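3.2 Materiais e procedimento

O estudo incidiu sobre guirlandas e rosetas de papel de seda, do tipo vendido plano e dobrado para decoração de festas. Foram adquiridos 504 exemplares de um único lote, distribuídos por dois fornecedores, Dindcombe e Provham. Os exemplares foram mantidos nas embalagens de origem até à véspera da montagem, numa sala sem luz solar direta.

A gramagem do papel foi medida em amostras retiradas das folhas exteriores. As folhas interiores não foram amostradas, visto que o corte comprometeria a abertura da peça. Nas rosetas da Provham, a cola do núcleo ocupava uma faixa mais larga, o que obrigou a ajustar o ponto em que se iniciava a separação das camadas.

A montagem seguiu sempre a mesma ordem. As camadas foram separadas uma a uma, do exterior para o centro, puxando o papel junto à base e nunca pela ponta. Concluído um dos lados, a peça era virada e repetia-se a operação. O fio de suspensão foi passado pelo núcleo apenas no fim. As peças com rasgões superiores a um terço da folha foram retiradas do ensaio e registadas à parte.

3.3 Ensaio de suspensão

As peças montadas foram suspensas do teto em cinco salas de um edifício de uso público, a alturas semelhantes e afastadas das saídas de ar. Duas das salas dispunham de aquecimento contínuo e as restantes eram aquecidas só durante o horário de abertura. O ensaio teve início em 3/2/23 e manteve-se durante cinco semanas, com uma leitura semanal do diâmetro em dois eixos perpendiculares.

Considerou-se deformada uma peça cuja diferença entre eixos ultrapassasse o limite definido na secção 2. A leitura foi feita com a peça suspensa, sem lhe tocar, com uma régua rígida encostada a um suporte vertical. Uma segunda série de leituras, prevista para agosto, destinava-se a avaliar o efeito da humidade de verão e não é tratada neste artigo.

3.4 Resultados da suspensão

No fim do período, mais de 97 por cento das peças conservavam a forma dentro do limite. As deformações concentraram-se nas salas com aquecimento intermitente e afetaram sobretudo as rosetas de maior diâmetro. Não se observou diferença clara entre fornecedores quando se comparam peças do mesmo tamanho.

O modo de fixação teve mais influência do que o previsto. As peças presas por um único ponto rodavam com a passagem das pessoas e tendiam a fechar de um dos lados. Com dois pontos de fixação o efeito quase desapareceu, embora a montagem se tornasse mais demorada e exigisse nivelar os fios. Para peças encostadas à parede, a fita adesiva removível marca Ovell aguentou o peso sem danificar a tinta, exceto numa parede caiada.

A desmontagem foi feita pela ordem inversa. As folhas foram alisadas à mão e agrupadas por cor antes de voltarem à embalagem. As peças rasgadas nesta fase não entram na contagem anterior. 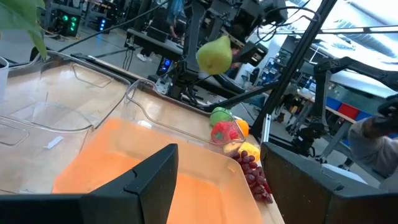
Figura 4. Caixa de plástico translúcido cor de laranja, vazia, sobre tampo de madeira clara, com caixas transparentes atrás.

3.5 Limitações

O ensaio abrangeu um único tipo de papel e um período de inverno. A aplicação do critério de Szűcs, usado na secção 2 para fixar o limite de deformação, pressupõe peças de contorno circular e deixa de fora as guirlandas em leque, cujas leituras foram por isso analisadas em separado. Também não se controlou a experiência prévia de quem abriu as peças, fator que pode explicar parte dos rasgões registados na montagem.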